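Home | Builds | Gallery | Parts Bin | About

This site uses cookies. By continuing to browse you accept them. OK

Two Arms, One Table: Gallery

The Dalov build began in October as a way to use up a length of aluminum rail and has since eaten the spare room. Two black arms, one white table, 368 screws I paid for and 497 I apparently own. Click through at your leisure. The arms are in no hurry either.

The rail came first. Both arms bolt to it on their own square plates, side by side, and I squared them up three times before admitting the table was the crooked part. The wallpaper is bullfinches in a snowy wood. I had a choice between that and beige, and I stand by the bullfinches.
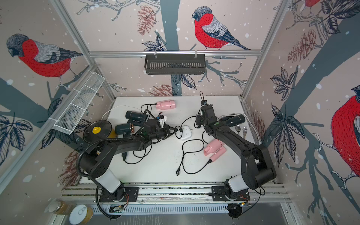 Cables were the next argument. I had planned to route everything neatly under the table, and I had also planned to learn Italian. The power strip stayed on top, where I can reach the switch in a hurry, and the cords go where they please.

Hair dryers are a rotten thing to ask a gripper to pick up, and that's why I picked them. The handle is one shape, the barrel is another, and the cord has its own opinions. Run 12 was the first one I bothered to write down. The note says "no."

The control code is called Zasska and has grown to 2247 lines, a good share of them comments apologizing to other comments. The Isura version was shorter and moved the left arm when you asked for the right.

Still to do: a proper stop button, labels on both ends of every cable, and a second coat of patience.

Last updated 12/18/19

Contact | © Bañuelos Shed Works | Back to top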